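Dritdale, 18 Feb 2025

Rasora opens a second repair counter in Dritdale

I've wanted to write this one for ages, so forgive me if I sound giddy! Rasora is opening a repair counter in the old Thygesen shoe store in Dritdale, and you're all invited to bring us your broken stuff. Lamps, toasters, chairs with a bad leg, zippers that gave up in college — we'll take a look at pretty much anything you can carry through the door. 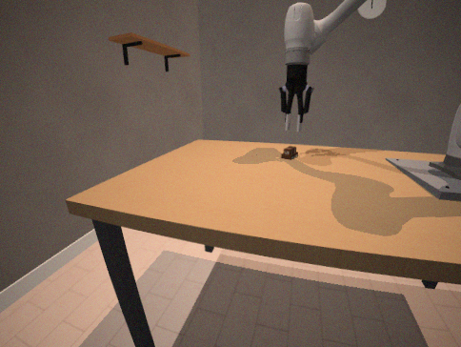
A table with a light tan top.

Our first counter has been going for 11 years, and last year we fixed some 1000 items there. The line got silly on busy mornings (sorry again to everyone who stood out in the rain), so a bigger place was overdue. The new one has 8 workbenches, a proper waiting area and a back door wide enough for a dresser, which makes me happier than it probably should.

Looking a repair over costs nothing. If we can fix it, you pay for parts plus a flat fee, and we'll tell you the price before we start.
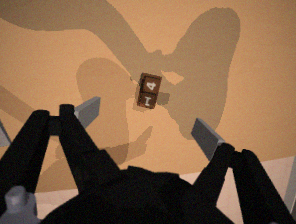
We're also teaming up with Zivora, the fabric shop next door, on two free mending evenings each month. Bring a sweater with a hole in it and they'll help you pick the yarn — I'm bringing my own sad green cardigan to the first one, so you won't be the worst sewer in the room.

Doors open at the end of February. Parking is behind the building, and the ramp is on the Zivora side. For interviews or a look around before we open, call or stop by the Rasora front desk.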